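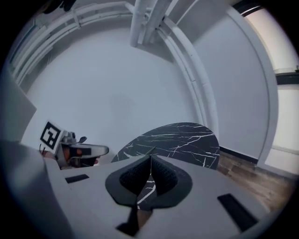
Round table, window side of the room.

veinwatcher
Posted 15 November 2023
Need opinions on my round black table with the white veining. It's in the white room that is supposed to be a dining corner and is currently a corner. I want one flower on it and nothing else. My household says one flower looks like somebody dropped it.

Kurkis_fan
Somebody did drop it, by the sound of things. Get a vase.

prarnstead_pat
Disagree. A vase on a glossy black top is fingerprints plus a ring. Lay the stem flat and call it styling.

Kurkis_fan
It's a table, Pat, not a casket.

veinwatcher
Flower's artificial, so no water either way. Second view, with the floor:
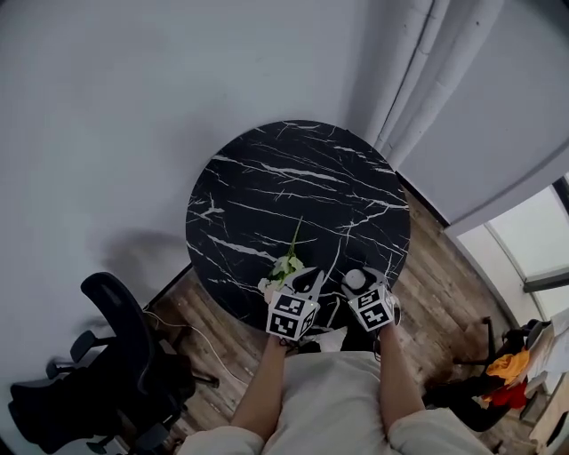

Pale bloom near the rim, white pipes behind, office chair at left.

oldgrout208
The flower is fine. The office chair is your problem. So is that cable on the floor.

veinwatcher
The chair is comfortable and I will not be taking questions.

prarnstead_pat
Green and cream against the black works for me. I'd turn the table so the veins run toward the pipes -- right now they slide off to the right and take my eye with them.

Kurkis_fan
You can't fix pipes by pointing a table at them. Paint them or hang something on that bare wall. Still voting vase. Podska does a short one.

veinwatcher
Tried a mug as a stand-in. The stem is too long and it fell over twice. Flat it stays until I find something heavier.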